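Water rings on a tan tabletop, what finish next time?
Posted in Home Repair & Finishing, 5 Sep 2024

mossy_ladder
I refinished our dining table in June with Westelix wipe-on oil, two coats, and it already has white rings from cups near one end. The rest of the top still feels fine. It gets used every day for meals and homework, so I can't baby it. Should I put more oil over it, or take it all off and use something harder? I have a can of Druvberg water-based satin left from a bookcase and would like to use it up if it will work.

plankton40
Two coats of oil is thin for a table people eat on. White rings mean moisture is in the finish and not down in the wood, so you may not need to strip anything. Try a hair dryer on low first, kept moving, then rub the spot with a soft cloth and a little mineral oil. Check it the next morning before you decide it didn't work.
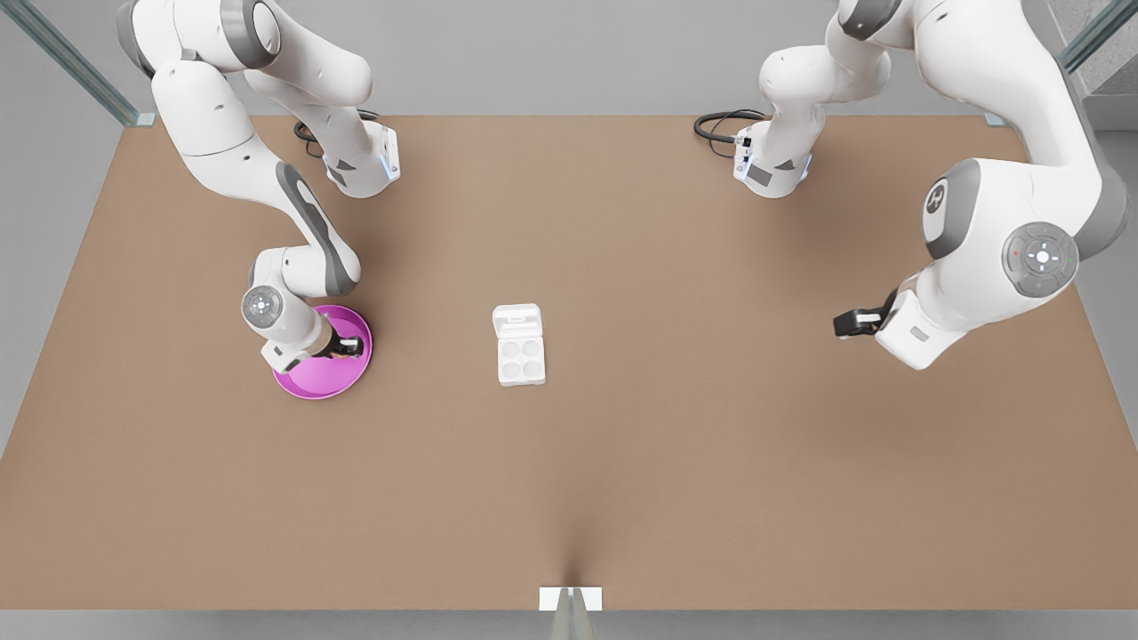 If you do start over, sand to 180 and wipe off all the dust before the first coat. Water-based satin is fine over bare wood, but over oil you need to be sure the oil has cured -- June to now should be enough if the room isn't damp. I'd put on 3 thin coats and sand lightly between them. As for color, water-based dries pretty clear, so if you want to end up at a smooth tan-brown like the tabletop in the picture, and your bare wood is paler than that, stain it first and test on the underside. Keep hot dishes off it for 7 days.

gullwing_porch
just use coasters. we have had ours up to 40 years with plain wax and it looks ok

tinbucket
I'd skip the leftover can if it has been open a long time. Stir it and brush some on scrap. If it stays stringy or has lumps, get a new one. I used Trularard floor finish on a kitchen table and it has held up to kids and spilled juice, but it was shinier than I wanted even in satin.

Also, don't use steel wool between coats with water-based. Bits get left behind and they rust. A fine gray pad works -- same aisle as the sandpaper.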